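Divance Turbine wheel trims, set of four: fitting and wear notes

Filed under: Exterior, wheels and tyres
Tested by Tobias Delacroix, with Wajid Mengal

The Divance Turbine is a push-on wheel trim for plain steel wheels, sold in silver only. It is held by clips at the back and a wire retaining ring, and the face has curved slots between the hub and the rim. I bought a set to replace the original trims on a small hatchback used for commuting and the occasional tip run. The originals had lost most of their lacquer and one had gone missing on a slip road.

Divance puts the Turbine in the middle of its range. I paid for the set myself and it has been on the car for six weeks. 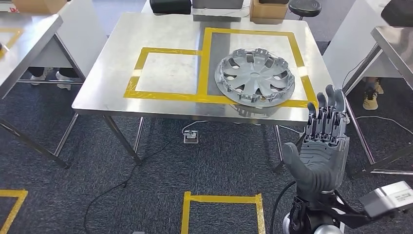
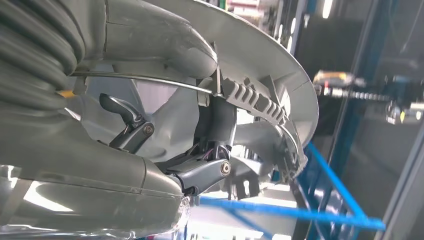
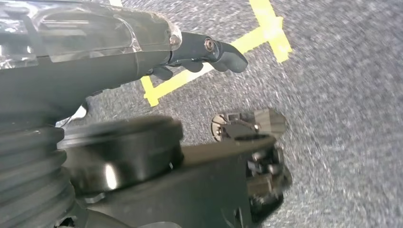
What comes in the box

Four trims, four wire rings already seated, a bag of zip ties and a folded sheet of instructions in several languages. The trims are stacked with a sheet of thin foam between each pair. There was no transit damage to the faces. One ring had come out of its seat at a single clip and went back in with thumb pressure.

The instruction sheet is adequate. It shows the valve notch, the cranked section of the ring that goes round the valve, and the order in which to press the trim home. It doesn't say anything about checking the wheel for weld spatter or old balance weights, both of which matter, and I will come to them below. The zip ties are not mentioned at all. They are white, so anyone intending to use them would do better to buy their own in grey or black.

Fit

Trims are sold by the diameter of the wheel, which tells you less than it should. Two steel wheels of the same nominal diameter can differ in the depth of the lip and the shape of the safety groove, and the clips have to engage with that groove. On my car the front pair went on first time. The rear pair needed the ring adjusting.

Adjustment is done by moving the ring between positions on the back of each clip. The outer position gives more tension and the inner one less. Divance supplies the ring in the inner position. With that setting the rear trims could be rotated on the wheel by hand, and a trim that rotates will sooner or later load the tyre valve. Moving the ring outwards cured it. The job takes a pair of pliers and some patience, and the wire is springy enough that eye protection is sensible.

Method used, for anyone repeating it:

1. Clean the lip of the wheel with a wire brush and wipe it dry.
2. Check for hammer-on balance weights. Where one sits under a clip, have it moved or swapped for the adhesive type.
3. Line up the valve notch and seat the trim at the valve side first.
4. Work round in both directions with the heel of the hand, finishing opposite the valve.
5. Try to turn the trim. If it moves, take it off and shift the ring outwards.
6. Check again after the first drive.

Do not use a rubber mallet. Wajid did on a previous set from another maker and broke two clips on a cold morning. With the Turbine the force needed is well within what a hand can manage, even with the ring in its outer position.

Valve clearance

The notch is generous. A standard rubber snap-in valve clears it with room for a finger each side, and the dust cap can be removed without taking off the trim. My foot pump has a bulky lever connector and this also goes on, though at an awkward angle on the nearside rear. Metal clamp-in valves are longer and stiffer, and I haven't tried the set with those.

On the road

The first run was 151 miles, most of it motorway with a stretch of poor B-road at the end. I marked each trim and tyre with a dab of chalk at the valve before leaving. On arrival the front offside had crept very slightly. The other marks were still in line. I moved the ring out on that one wheel and it has not crept since.

Noise is the usual complaint with push-on trims. There was a faint tick at walking pace from the nearside front for the first few days, loudest beside a wall with the window down. I took the trim off, found a bead of weld spatter on the lip under a clip, filed it down and refitted. The tick went. I would count that as a fault of the wheel, but a buyer would hear it as a fault of the trim, and a line in the instructions would save some returns.

At speed I can't detect any difference between trims on and trims off. There is no whistle from the slots. I have no means of measuring brake temperature and won't guess at it. The openings look to me at least as generous as those of the originals.

Kerbs and car parks

I touched a kerb once, at parking speed, with the nearside rear. The mark is a shallow scrape on the outermost edge. The silver finish has gone there and the material underneath is a mid grey, so from a couple of paces it reads as dirt. Cheaper sets often have a much darker base colour and show every scrape.

The trim didn't spring off. I have kept the others away from kerbs, so that is a sample of one.

Washing

Curved slots hold brake dust on their inner faces. A sponge doesn't get in. A long soft brush does, and with ordinary car shampoo the dust came away completely each time. Wajid uses an acidic wheel cleaner on his alloys and offered me the bottle. I tried it on the back of one trim and saw no change to the surface, but I would not put it on the face until Divance says it is suitable. I wrote to ask on 16th July and have had no answer.

Pressure washing is fine at a sensible distance. Held close, the jet can get behind the rim and lift a clip, and I would keep the lance well back.

Removal

The instructions say to pull evenly with both hands. In practice the trims grip firmly enough that a puncture at the roadside in winter would be unpleasant work. A flat plastic pry tool, of the sort used for door cards, slips in next to the valve notch and eases the edge off without marking anything. I now keep one with the jack. A screwdriver will also do it and will chew the edge.

I have had each trim off three times. All clips are intact and none of the rings has lost tension that I can feel. Clips usually fail by cracking at the root after a few winters and I can't say anything useful about that yet.

Against the alternatives

I have used two other makes on the same wheels, at different times.

Awan: cheaper, lighter in the hand, supplied in silver or black. The ring isn't adjustable, so it either fits your wheel or doesn't. Mine fitted the front and turned on the rear. Finish was good when new and had begun to lift near the clips by the end of the first year.

Trindberg: dearer than the Divance and a better casting of the face, with crisper edges. The valve notch is narrow and my pump connector would not go through it, so every pressure check meant removing the trim. I sold them on for that reason alone.

Gusia also makes a set with a similar face. I haven't had one on a car.

The Divance sits between the first two on price. The adjustable ring is the main argument for it. If your wheels are an older pattern or have been repainted thickly, that adjustment is worth paying for.

Spares

Single trims are available from Divance at rather more than a quarter of the price of a set. Rings can be bought separately. Clips can't, as they are fixed to the back of the trim, and a trim with two neighbouring clips broken should be thrown away.

Good

Adjustable ring, and it makes a real difference
Wide valve notch
Grey base material hides light scrapes
No noise once the wheel lip is clean

Less good

Instructions leave out balance weights and weld spatter
Ring supplied in the looser position
Hard to remove by hand
White zip ties
No separate clips

Comments

Kamlesh Negi: Same experience with the ring. Mine were loose out of the box on all four wheels and tight after moving it. Worth doing before you fit them and not after.

Nimal Siriwardena: Do they clear the hub cap bolts on wheels where the old trim was held by the wheel nuts?

Tobias Delacroix: I don't know. My originals were push-on as well. If your old ones were trapped under the nuts, measure how far the nuts stand proud and ask the seller for the depth at the centre before ordering.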